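### 3.2 Work surface and layout of the cloth task

The study looks at how small soft items are laid out, picked up and put down on a table of ordinary size. Earlier work at the Tritthorpe site used open benches, and items that slid past the edge had to be left out of the record. For the present study we moved to an enclosed surface, and the same layout was then copied at Brestoldale so that the two sets of trials could be compared.

The tabletop is gray-brown with a fine grain that runs across it from side to side. We chose a mid-tone on purpose. On a white top, pale fabrics were hard to tell from the surface in the overhead record, and on a black top the dark fabrics had the same problem. The grain also helps when a cloth is dragged a short distance, as the lines give a steady reference for how far its edge has moved.

Walls stand on three sides of the table. They are pale and smooth, and they carry no markings. Their main use is to keep the background the same from one trial to the next, but they also cut down on drafts, which at Brestoldale were strong enough to lift the corner of a thin cotton square. The front is left open so that items can be set out and cleared between trials. 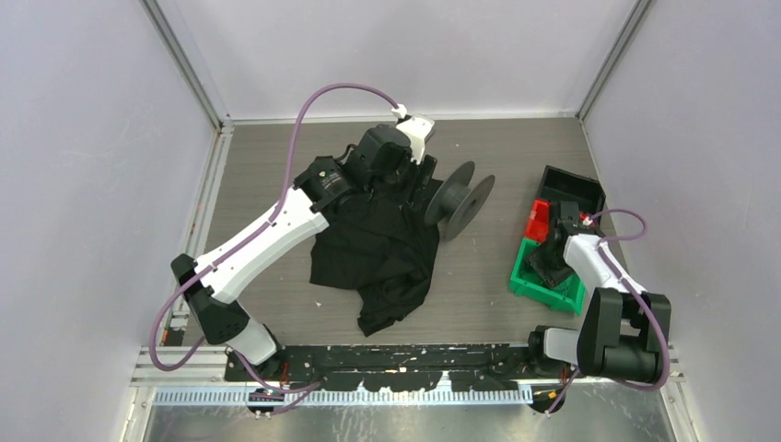
**Figure 4.** Work surface with pale walls on three sides. A piece of black cloth lies beneath the gripper of the left arm, with a gray spool just to its right.

The items fall into two groups, soft and rigid. Soft items are single pieces of cloth in black, cream or dark green. Rigid items are spools and short blocks. A soft item and a rigid item are often placed close together, as in Figure 4, and this pairing turned out to be the most useful one in the set. A cloth that lies alone can be approached from any side. With a spool next to it, one side is closed off, and the choice of where to pinch the fabric becomes much narrower.

Each session had 14 layouts, drawn in random order from a fixed list. A layout gives the place of each item and the way it is turned, but it does not fix the folds in the cloth. We tried to fix them in the pilot and gave up — the fabric never settled the same way, and pressing it flat by hand added creases of its own. In the main study the cloth was dropped from a low height and left as it fell. Over both sites we recorded more than 3000 trials.

A trial was limited to 90 seconds. It ended early if the cloth was placed in the target area with no part of it hanging over the spool, or if the spool was knocked over. Trials that ended with the spool upright but moved were kept and scored separately under the Drallia scale, described in Section 3.4.

Two limits of the layout should be noted. The walls reflect some light back onto the table, so shadows under the cloth are softer than they would be in a normal room. The surface also has little friction compared with a covered table, and results for dragging should be read with this in mind. Lifting was less affected — the contact there is mostly between the fabric and the fingers.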